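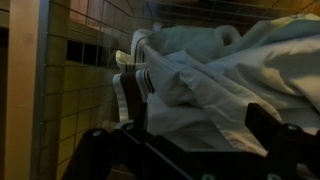 5. Running the laundry demonstration for visitors

5.1 Bring the group in and stop them at the floor tape, 2 meters from the arm.
5.2 Check that the e-stop is within reach of the operator. Nives Guerra's team signs off the cell before each open day.
5.3 Load program 412 and set speed to 4 on the Vallov panel.
5.4 Start the cycle. One run takes around 92 seconds.

Caution: Do not let visitors hand garments to the arm. 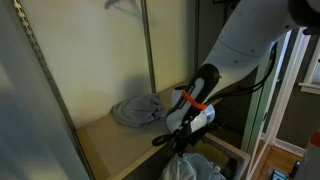 Can a visitor press Start?
Only the operator may start a cycle. Visitors may watch from the tape line.

5.5 If a garment drops between the shelf and the bin, press Pause and wait for the arm to stop. Pick up the garment, put it back on the shelf, and press Resume.

Note: Thin T-shirts are harder to grip than towels. Bunch them up before the run. 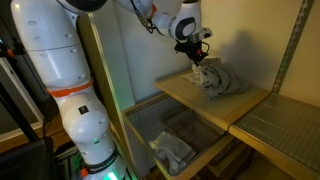
Lernau, April

Changes for the Zistitz open day: step 5.3 now uses the Greco gripper settings. Throw out older printed copies. Steps for shutdown are in section 6.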